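Betancur Family Papers: Frequently Asked Questions

Who were the Betancurs?
A family of wool merchants and money lenders in the town of Trerine. They held seats on the town council for most of two centuries and lost them after the quarrel with the Birnircombe family.

What was the quarrel about?
Tolls on the river bridge. Both families claimed the right to collect them. The council sided with the Betancurs, and the Birnircombes stopped paying their share of the wall tax the same winter.

Was anyone killed?
Yes. Two men died in the fight outside the wool hall, one from each side. A third was banished and is not mentioned again in the records.

How large is the collection?
There are 3,060 items, mostly letters, account books and court papers. Of these, 1,422 have been transcribed. The oldest account book has 58 leaves and is missing its cover.

What language are the papers in?
The court papers are in Latin. The letters are in the local language of the time, with a lot of shortened words. English summaries are provided for all transcribed items.

Can I see the originals?
Yes, at the Plultside reading room, by appointment. Bring photo ID. Pencils only. The reading room is closed on Saturday and for all of June.
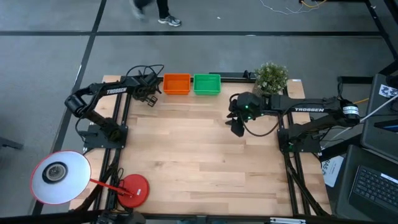
Wooden tabletop with an orange bin

Can I get copies?
Copies of transcribed items are free for personal use. For publication, write to Wilson Llanos at the reading room and list the item numbers you need.

My last name is Betancur. Am I related?
We can't say. The name was common in the area and the family tree in the papers stops after five generations. We do not do genealogy searches, but the name index is open to all readers.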